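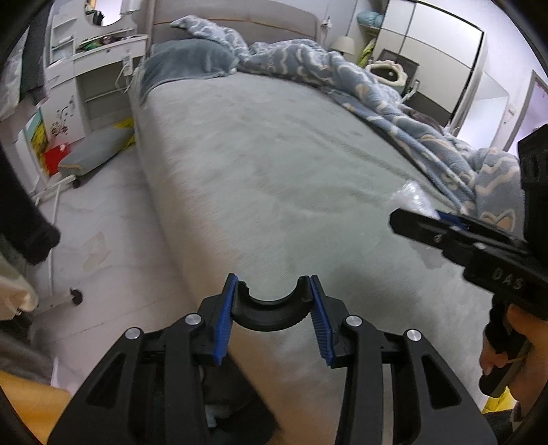
3.2 Collection in occupied homes

Figure 2. Bed-making task in a bedroom, seen from the camera on one of the two hand-held grippers. The second gripper enters from the right.

The household portion of the Fluralex set was gathered with hand-held grippers in homes where people were living at the time. Each collector worked with 2 grippers, one in each hand, and carried out ordinary chores from a written list. No robot was present during collection. The motion of each gripper and the opening of its jaws were recorded together with the view from its own camera, and these records form the examples from which the policy in Section 4 is learned.

Bedrooms were given particular weight. Soft goods such as sheets, pillows and blankets do not keep their shape between one attempt and the next, and a policy trained only on rigid objects has little to draw on when it meets them. In the room in Figure 2, one pillow hangs over the corner of the mattress and the thick blanket is bunched along one side of the bed. Clear plastic lies on the sheet beside it. Starting states of this kind were accepted as they were found. Collectors were told not to tidy a room before recording, and furniture was moved only where it blocked the way to the bed.

The bedroom list covered four chores: placing pillows at the head of the bed, spreading a blanket, folding a blanket, and clearing small items from the sheet. Collectors chose the order themselves. An attempt began when both grippers were clear of the bedding and ended when they were clear of it again. Attempts in which a bare hand touched the bedding were marked during review and left out of training, although they remain in the released files under a separate label.

A total of 1670 attempts were recorded in bedrooms. Of these, 395 were removed at review. The most common fault was loss of position tracking, which occurred mainly when a camera was held close to a plain surface and had few fixed features to follow. Large pieces of furniture at the far side of a room helped in this respect — a headboard or a wardrobe often stayed in view while the bedding itself was changing shape. We did not add printed markers to any home.

Review was carried out with the Eltetti tool, which plays the views from both grippers side by side. Reviewers recorded the chore, the outcome and any fault, and could shorten an attempt at either end but could not cut material from the middle. A further 300 attempts from the Mundum flat, which was furnished for testing, were kept apart and used only to measure performance.

The method has limits. A person can feel through the handles when cloth has caught or slipped, and this information is absent from the record. The views also differ in how much of the bed they show, as the grippers themselves cover part of it at close range. The effect of training on one view or on both is examined in Section 4.3.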